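Plasano to Publish Pocket Edition of Note-Taking Handbook in March

Skirnik list adds short guide to reading and remembering nonfiction

JULTTON – Plasano, the independent publisher of practical nonfiction, will release a pocket edition of its handbook "Read It Once, Write It Down" in March. The book will appear under the company's Skirnik imprint, which covers study skills, work habits and self-directed learning.

The handbook sets out a method for taking notes while reading and for going back to them later. Readers write a few lines at the end of each chapter with the book closed, then open it again to check what they missed. The notes go on cards, and the cards are reviewed on a schedule printed inside the back cover.

The pocket edition runs to 100 pages. The chapters on lecture notes and exam preparation have been taken out and will stay in the full-length edition, which remains in print. The chapter on reading for work has been rewritten and now covers long reports, manuals and meeting papers. There are 2 new worksheets, one for planning a month of reading and one for summing up a finished book on a single page.

Before settling on the shorter text, Plasano sent a draft to 749 readers who had bought the earlier edition. Many asked for a book that would fit in a coat pocket and for fewer case histories. Several said they had never used the color-coding system, and it has been dropped.

The first printing will be 3,000 copies. Wubshet will handle distribution to bookstores and libraries. Orders placed directly with Plasano will ship from the Jultton office. An e-book will go on sale the same day as the paperback, with the worksheets supplied as a separate file for printing.

Reading groups and adult education programs can request a discussion guide at no charge. Review copies are available in print or as a PDF. Requests should give the name of the publication and a mailing address.

About Plasano
Plasano publishes books on learning, personal organization and everyday work. Its imprints include Skirnik. The company is based in Jultton.

Press contact: Plasano Publicity Desk, Jultton

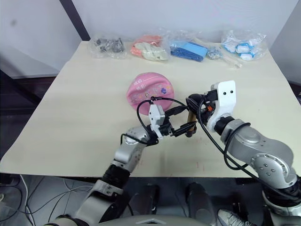
Page last changed: March, 4:15 p.m.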